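I moved to Ledham in July with two suitcases and one box of kitchen things, and the box taught me my first lesson about living here. My landlord, Mr Ikhsan Chong, showed me the bins before he showed me the bathroom. There is a calendar for them. I put it on the fridge, next to the photo of my mother.

In my home town we had one bin, and a man came for it every morning at 7. Here I must think. Is a bread bag paper, if it has a small window? My neighbour Jericho Villanueva says yes, if you tear out the window. He keeps a drawer for the windows – I did not ask him what for.
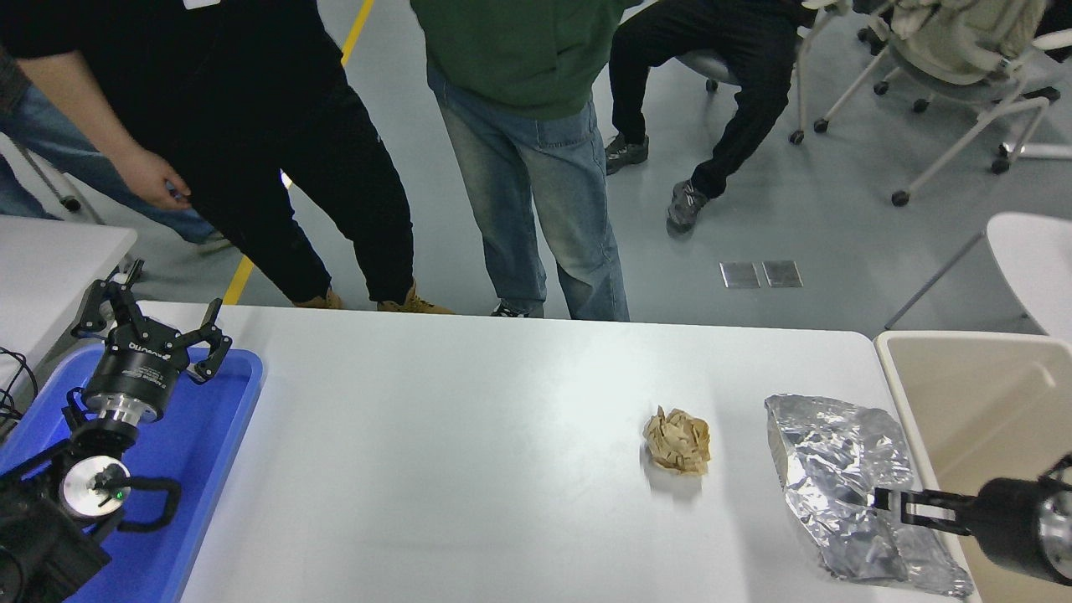
The scrunch test was new to me. You close your hand around the thing and then you open it. If it stays small, it is foil and can go with the tins. If it jumps back, it is plastic that only looks like metal, and it goes in the general waste. I have now scrunched everything in my cupboard, also the coffee.

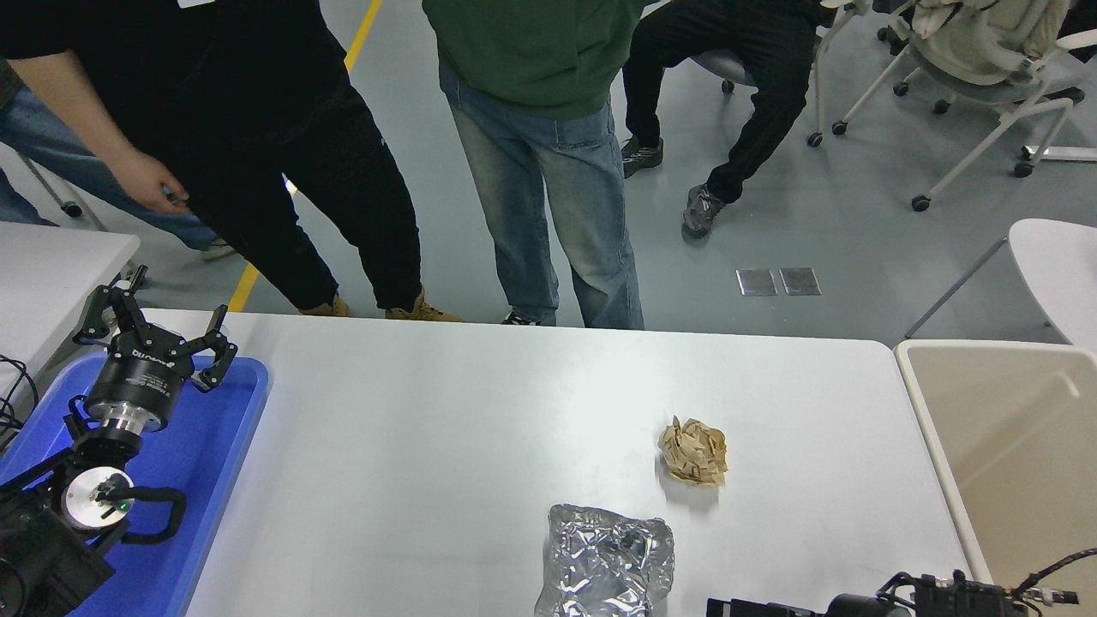
Brown paper and crinkled silver, on a white table.

My cousin in Clavcombe has other rules, and we argue by telephone. There the glass is collected from the door, and I must carry mine 200 metres uphill. She finds this very funny.

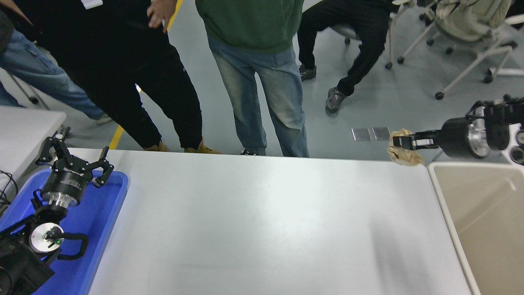

What I like is the sound on collection morning, all the lids in the street one after the other. Last time I was early, and Mr Chong nodded at me from his window. I still have to ask him about the candle jars.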